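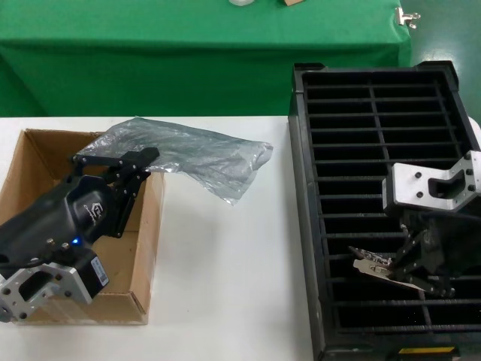

Packing bench, March – bags and boxes

Morning on the white table, brown box at the left, black slotted tray at the right. Flaps opened outward before starting. The gray bags are thin enough to see the table through and they crease as soon as they are picked up, so I have stopped trying to flatten them first. Picking up by one corner leaves the other end bunched.

Stock: one carton of bags from Orkden, 500 in it, shelf tag 783. The older Trornau bags are thicker and stay on the bottom shelf until these are used up.

Selamawit wants the tray moved further right so a bag can lie between it and the box without touching either. Will try 9 inches and mark it with tape. The green cloth on the second table stays.

To do
– cut four spare boxes down to size
– ask Yousafzai for a price on plain boxes, same size
– new roll of tape, the narrow kind

Comments

Selamawit Negash: 9 inches is fine for me. Please put the tape on the table edge, it peels off the top.

Aled Penry: Found two more Trornau cartons behind the door. Same shelf?

Flonano workshop notebook | Contact the bench | © Flonano | Back to top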